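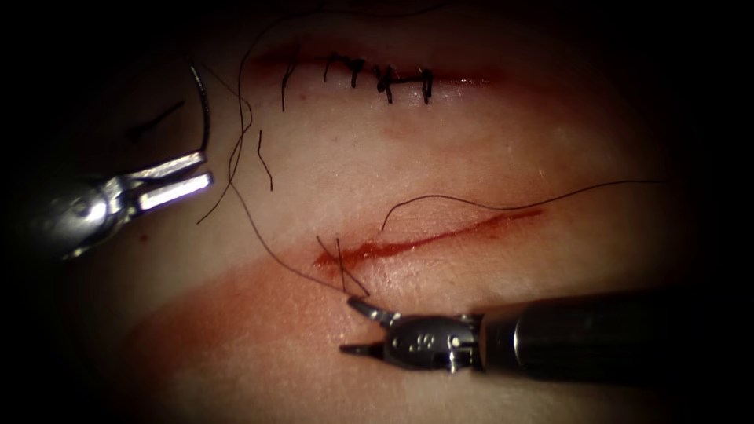
Figure 4. Two instruments at work on a practice pad, with one incision closed and one still open.

4.2 What changed for the bench staff

I spent most of December at the Citero training lab in Cledley, watching people get used to suturing through the Kukbridge console. I went in thinking we'd talk about speed, and we hardly did! What came up over and over was hands. Staff who had spent years tying knots by feel now had to judge tension by eye, and several told me they went home with tired eyes and rested shoulders (a trade most of them liked, though not all).

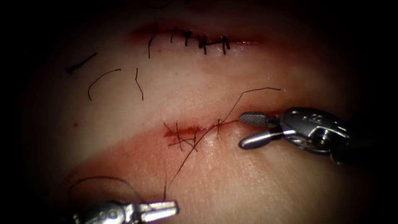 Does the console take over the technician's job?
It takes over some of the handling, and the technician still plans each stitch and decides when a knot is good enough.

The job titles stayed put, but the day got rearranged. Pairs who used to chat across the bench now sat apart, one at the console and one at the pad – and the one at the pad felt left out. We raised this with Pillay, our partner site, and they had started swapping seats every 8 pads. 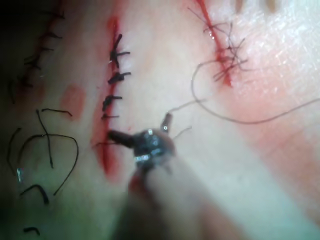 Figure 5. Close view of the gripper, with tied stitches and cut thread on the pad.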